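## 4. Recording pick-and-place episodes (two arms)

Assumes section 3 is done, both arms homed, both hands open and close from the pedals. If the left hand still lags go back to 3.6, don't record with it.

Skanier = the recorder software. Lostora = the store everything gets pushed to at night. Names are old, sorry, live with it.

### 4.1 Before you start

1. Table cloth flat, no folds. Pull from the corners.
2. Screen up behind the table, panels closed against each other. Anybody walking past in the background ends up in the training data.
3. Lights: overheads on, blinds down. Same for the whole batch.
4. Open Skanier, pick your name, pick task family `clear_and_sort`.
5. Check free disk. Needs 100 GB or it quits mid-episode without telling you.
6. E-stop within reach of whoever is NOT driving. Press it once, confirm arms go limp, reset.

**CAUTION:** hold clear of the elbows when you reset. They twitch.

### 4.2 Laying out the objects

1. Take objects from the bin on the task card. Mix hard and soft, and something see-through if the card has one.
2. Put them down by hand, arms parked. Scatter. No rows, no neat circles.
3. At least one object should be in a pose it wouldn't normally be in. Cup upside down, bottle on its side, that kind of thing.
4. Leave a hand's width between most of them. One or two pairs closer is fine and wanted.
5. Nothing hanging over the table edge.
6. Press `L` to save the layout shot. Skanier won't let you start without it.

Change the layout after every 3 episodes. Not the same layout nudged over a bit, a new one.

**NOTE:** heavy stuff to the front, light stuff anywhere. Full bottles are banned since February.

### 4.3 Driving an episode

1. Sit, feet on pedals, grips in hand, wait for the beep.
2. Read the prompt on the screen out loud. It gets recorded and we use it for the language label.
3. Move the near arm first. Other arm stays over the table, hand open, fingers spread, not touching anything.
4. Come in from above or from the side the object is nearest to. Slow down for the last bit.
5. Touch, settle, then close. Count one beat between touch and close. The model needs that beat, without it it learns to snatch.
6. Lift, carry, set down, open. Don't drop.
7. Back to park. Right pedal to end.

If an object is on the right use the right arm, even if your left is better. Middle of the table, either one, but mix it up across the batch.

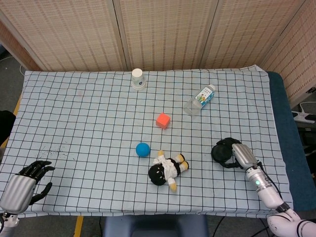
Wiremu Merrick says the one-beat pause is too short for soft things, he waits two on anything padded or plush and gets fewer slips when the policy is run back. Go with two for those. One for everything else until someone shows me numbers.

Fumbles: keep them if you recover inside the same episode. A regrasp is useful. Dropping it off the table is not, mark `discard` and go again.

**CAUTION:** do not reach in to fix an object while the arms are live. Park, pedal off, then reach. Yes even if its only the ball.

### 4.4 Labels

Straight after the episode, not at the end of the day. You will forget.

| Field | What goes in |
|---|---|
| `target` | object name from the card, no nicknames |
| `arm` | L, R, or both |
| `result` | clean / recovered / fail |
| `note` | anything odd, short |

- Pick `recovered` if the hand opened and closed more than once on the same target.
- "Both" means both hands touched the target. Not both arms moved.
- Not sure what an object is called? Card. Not on the card? Then it shouldnt be on the table.

### 4.5 Batch size and breaks

One batch = 26 episodes kept. Discards don't count. Stop there and swap drivers, people get sloppy after that and it shows up in the curves.

After each batch:

1. Both arms to park.
2. Wipe the palms and fingertips with a dry cloth. No alcohol on the finger joints.
3. Check the cables along the arms for rubbing. Tape if needed, tell Selorm Sarpong if there's bare wire.
4. Run `check_batch`. Takes a minute or two. Red lines mean missing camera or missing force data, and that batch is gone, re-record it.
5. Green: hit push. Lostora picks it up overnight.

Don't push on Saturday, backup runs then and the two fight.

### 4.6 When it goes wrong

**Error 46, "clock drift".** Cameras and arms out of step. Restart Skanier, not the arms. If it comes back, restart the arms too and home them again.

**Hand closes but force reads zero.** Glove sensor unplugged at the wrist, usualy. Park, power off that side, reseat.

**Target jumps in the preview.** Tracker lost it, common with clear plastic. Carry on, label by hand, put `tracker` in the note.

**Arm feels heavy.** Gravity comp is using the wrong tool weight. Settings > Tool > reload. Do both sides.

**Anything that smells hot.** E-stop. Then find Yesenia Ayala. Don't restart to see if it does it again.

Next: section 5, replaying a batch before training.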